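Search
Search this site
Go

Ormont Publishes Results of Gripper Comparison on Household Tableware

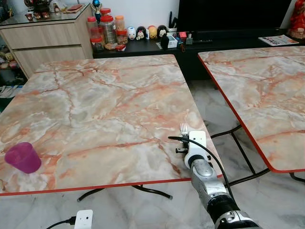

PELLTHORPE, March – Ormont today released the results of a comparison of three parallel-jaw grippers on common tableware. The tests were run on a single arm and a single controller, with only the gripper and its mount changed between series. The full data set covers 478 scored trials and is available on request.

The comparison was set up to answer a question raised by integrators who use Ormont mounts: how much of a failed grasp on a thin metal object is due to the jaw, and how much is due to the way the jaw is held to the wrist. Published load ratings do not help much with this. A fork weighs very little, but it has a narrow handle, a curved profile and a center of mass that moves away from the jaws when it is turned upright.

Each trial consisted of a pick from a flat tabletop, a rotation to vertical, a hold of 27 seconds and a release. A trial was scored as a pass if the object stayed within four degrees of its starting angle during the hold. Forks, spoons and plastic cups were used. Objects were placed by hand within a marked area and were not aligned with the jaws beforehand.

"We kept the scoring simple on purpose," said Leonora Umali, test lead at Ormont. "If the fork turned in the jaws, the trial failed. We did not give partial credit for a grasp that was recovered later."

Of the 478 trials, 39 were failures. Most of these were slow rotation of a fork during the hold. Drops were less common and occurred mainly at the moment the wrist stopped turning. Cups produced few failures in any configuration, although one gripper marked the softer cups at its default force and had to be set lower.

The largest single change came from the mount. With the standard round adapter, a small amount of play at the wrist was passed on to the fingertips and was visible in the joint logs as a brief oscillation after each stop. With the squared bracket, the oscillation settled sooner and the same gripper passed more of its fork trials. Changing the fingertip pads had a smaller effect. Harder pads held spoons well and forks poorly.

Cable routing was also reviewed. In early runs the gripper cable was tied close to the wrist and pulled on the connector at full rotation. It was rerouted in a loose loop down the side of the arm, and no connector faults were logged after that. Tamer Boutros, who designed the bracket, said the recommended loop length will be added to the mounting instructions.

The controller ran at a fixed update rate of 200 Hz throughout. Dridance, the logging software used for the tests, recorded joint position, motor current and commanded jaw width. Jaw width alone was a poor guide to whether an object was slipping. Motor current was somewhat better but needed a separate threshold for each gripper, and those thresholds did not carry over from spoons to forks.

The results have several limits. Only one arm was used. All objects were clean and dry. No ceramic or glass items were tested, and the release step was recorded but not scored. Myung-ja Tak, who reviewed the method before the trials began, has asked that release be scored in the next series, along with picks from a stack.

Ormont will supply the squared bracket as a separate part. It fits existing wrists with the standard four-bolt pattern and does not require a change to controller settings, though the tool offset must be entered again after installation.

Requests for the trial logs, bracket drawings and scoring sheet should be sent to Maysoun Mahasneh, Ormont press desk. Technical questions on the mount should be addressed to Raed Awwad, applications engineering.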